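Toy Kitchen Gallery: Bowls, Plates and Play Food

Posted Feb 22, 2022 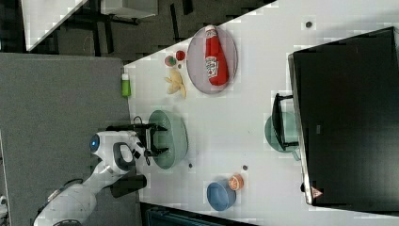 Skustano sells secondhand play kitchens and the small pieces that go with them. Our shop in Brendton keeps 3000 pieces on the shelves, and most of them are dishes and pretend groceries. We set them out on a white table before they are sorted into sets.

Translucent green bowl, wide and shallow. Good for salads and fruit. A second green bowl is by the black dish rack.

Round lavender plate, with a red ketchup bottle on it. The bottle has a white cap and a tomato on the label.

Toy fruit. One red, one green and red, and a pale yellow banana. Loose fruit is sold in bags of 3.

Blue plastic bowl and a small can with an orange label. Cans are sold one at a time.

Small green bottle with a white cap. Bottles go in the grocery bin with the cans.

Mixed sets are listed under lot 1482. Orders from Kovalchuk and Sternine ship with the rest in July. Shipping is free on orders over 80 dollars. Dish racks are priced separately from the bowls and plates.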